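The Last Boat to Pliklow

The ferry to Pliklow ran 2 times a day until October, and after that it ran when the captain felt like it. My aunt wrote this on the back of a postcard and told me to come in September. I came in November.

The ticket office was open. The woman behind the glass had a heater at her feet and a radio playing low. I asked when the next boat was.

"Could be four," she said. "Could be tomorrow."

I bought a ticket anyway. It was number 111. She stamped it and pushed it under the glass, and I went and sat on the bench by the window.

I had the clock with me in a canvas bag. My aunt had left it to the church on the island, and the church had written to ask for it. It was made in 1768, according to the paper taped inside the door, and it had not run in my lifetime. I had carried it on two trains and a bus. It was heavier than it looked, and something in it knocked every time I set it down.

At three a man came in with a crate of onions. He put it on the floor and sat at the other end of the bench.

"Church?" he said, looking at the bag.

I said yes.

"They've been waiting on that."

"She only died in the spring."

"They were waiting before that," he said.

He told me the clock had come off the island in the first place. My aunt's grandfather took it as payment for a roof, and then the roof leaked. The island had never let it go. When he was a boy the older people still said "before the clock" when they meant a long time ago.

I had not known any of it. She kept it in the hall with the umbrellas.

At ten to four the woman turned off the radio and came out with her coat on. "He's going," she said. We picked up our things and walked down the ramp. The captain took the onions first, then held out both hands for the bag. I gave it to him. He set it on the seat in the cabin, next to his lunch, and tied it in with a piece of rope.

The water was rough past the point. I stood outside and held the rail. The man with the onions slept the whole way.

There were people on the dock when we came in, more than I would have guessed for that hour. None of them waved. The captain untied the bag and handed it back to me, and I carried it up the steps myself. A boy ran ahead to get the church door.

The priest had cleared a shelf. I took the clock out and put it there, and it knocked once. He asked if I wanted to stay for supper, and I said I would. 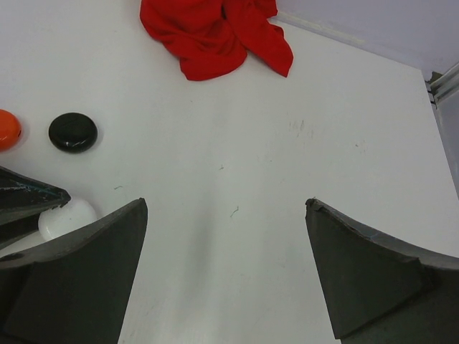 More Stories by Otetti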